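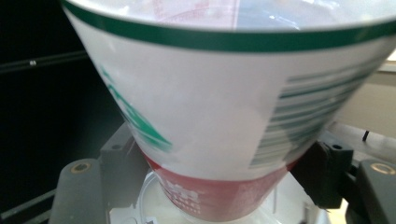 One customer wrote to us that she had read the booking terms twice and still couldn't tell whether the deposit came off the final bill. It does. We have reworded the terms and put the questions we get most often on this page.

Triltero coffee van hire: your questions

How far do you travel?
The van is kept in Sallau and we cover the town, Tully and the villages between them. If you are further out, send us the postcode and we will let you know.

How many guests can you serve?
Up to 400 over a full day. For a wedding or a conference with one short break, tell us how long the break is. A large group all wanting a flat white in 20 minutes needs a second van, and we would have to check that it is free.

What is the deposit?
£152, paid when you book and taken off your final bill. The date is not held until it reaches us.

What do you need on site?
Firm, level ground and a way in wide enough for a van. We carry our own water. A mains socket helps but we can run on gas. Please tell us about steps, height barriers or soft grass before the day.

When do you arrive?
An hour before serving starts. The machine takes most of that time to heat up. If your venue does not open its gates early, we will serve filter coffee first.

Do you bring your own cups?
Yes, takeaway cups and lids are in the price. 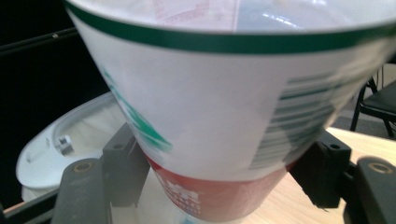 If you would like china, we hire it from Sukell and add their charge to your quote. It has to be ordered two weeks ahead and you need somewhere to stack the crates.

Which milks do you carry?
Whole, semi-skimmed and oat as standard. Soya and coconut on request. All our drinks are made in the same small space, so we can't promise that anything is free from traces of milk or nuts.

Can guests pay for their own drinks?
Yes, by card or cash. We ask for a minimum take for the day, and you pay the difference if sales fall short.

What if I need to cancel?
Tell us five weeks before the event and we return the deposit in full. After that we keep it, but you can move it once to another date in the same year. December dates can't be moved.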